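Robotics | Interviews

Teaching by hand at Uleo

At Uleo, a small robotics company in Zirnthorpe, most of the training data starts with a person holding a gripper. The operator we spoke to has recorded demonstrations there since September.

"I did remote control first," she said. "You move the arm from across the room, and you can't feel when something slips. I was slow at it."

With the hand-held gripper, she does the task herself and the motion is recorded. A simple pick-and-place needs 100 good runs before the team will train on it. "A bad run is one where I hesitate. The robot learns the hesitation too."
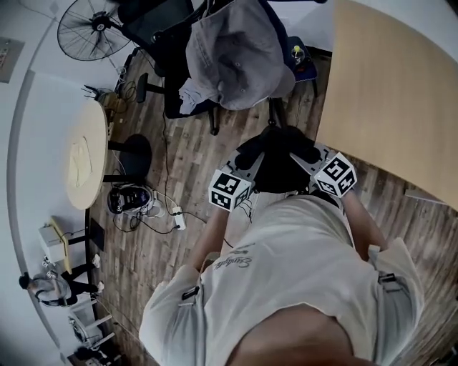

2 min read

The marker cubes on the gripper let the software work out where it is and how it is turned. "You learn to keep your sleeves and fingers off them," she said. "If the markers are covered, we lose the track and I start over."

She still uses remote control for heavier jobs, where a person's wrist moves in ways the arm can't copy. Her longest set so far came to 760 runs, all of them folding the same towel. She asked for a different towel after that and was told to wait until the next set.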